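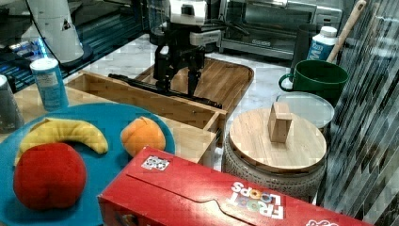
Teal plate with plush fruit, bamboo tray and cutting board on the counter.

Brellbridge worktop oil, 1000 ml

Brellbridge is a clear oil for wooden worktops, boards and trays which are used indoors. Plemutetti makes it in Brallport and sells it directly from the workshop. It gives a soft, matt surface and does not build a film, so a small damaged place can be repaired without sanding the whole top.

The oil is ready to use. Please do not thin it. Shake the bottle well and put a small amount on a cotton cloth. Rub it along the grain, wait until the wood has taken what it wants, and wipe away all that is left. If you leave too much, the surface becomes sticky and you will need a second day to correct it. For new wood we advise two coats. For wood which was oiled before, one coat is normally enough.

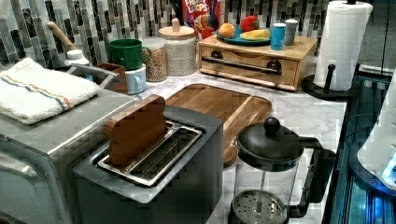

Between the coats the wood must rest overnight in a room with fresh air. Keep water away from it in this time, also wet glasses and wet cloths. The full hardness comes after a week. Used cloths can heat up by themselves, so lay them flat outside to dry, or put them in water before you throw them away.

Do not use the oil on stone, laminate or varnished wood. It cannot go into these surfaces and will only stay on top.

Sizes and order numbers
Bottle 1000 ml, order number 406
Trial bottle 76 ml, order number 159

The trial bottle is good for testing the colour. Most woods become a little darker, and walnut more than oak. Please test on the underside first.

The older oil, sold under the name Ko, is no longer made since July. Brellbridge can be used over it after light sanding with fine paper.

Questions about old or stained worktops are answered by Zuzana Baláž. For orders and delivery please write to In-ho Na.

Page last changed: 21/12/2019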